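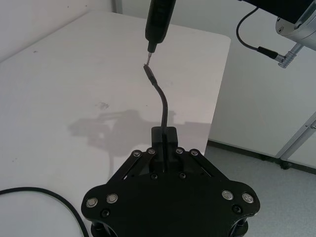 **To:** Cell Practice list
**From:** Aarti Mathur, Standards Office, Brumach
**Date:** Jan 4, 2023
**Subject:** Re: Section 13, cable handling in shared cells

Colleagues,

Thank you for the comments on the September draft. The message below, from the Hutton site, raises the two points that drew the most replies.

> Section 13 says a cable must be "held securely" before a tool is brought to the connector. Our operators read this in different ways. Some grip the plug itself and others grip the cable below it. Could the text say which is meant? We would also like a rule on loose cables lying on the table. The draft covers only the cable being worked on.
>
> Chaturvedi, Hutton site

On the first point, the office proposes the following wording:

**13.2** Where a gripper presents a connector to a tool, the fingers shall close on the cable below the plug. The plug and its tip shall remain clear of the fingers. The tool shall stop short of the tip until the operator has confirmed alignment.

**13.3** If the cable bends above the fingers, alignment shall be judged at the tip of the plug. The position of the gripper alone is not enough.

On the second point, we agree that the draft was incomplete. A new clause is proposed:

**13.4** Before motion is enabled, any other cable on the work surface shall be routed outside the path of both arms. Cables attached to an arm shall have enough slack for the full planned motion and shall not hang below the tool.

The Kanuno site asked whether 13.4 applies to teaching at reduced speed. It does. The site also asked for a fixed clearance in millimeters. We do not propose one at this time, as the tools in use differ too much in length. Sites may set their own figure and record it on form 943.

Please send objections to this list, quoting the clause number. Replies are limited to 40 lines. Comments on gripper wear belong under item 2324 and will be moved there if posted here.

Aarti Mathur
Standards Office, Brumach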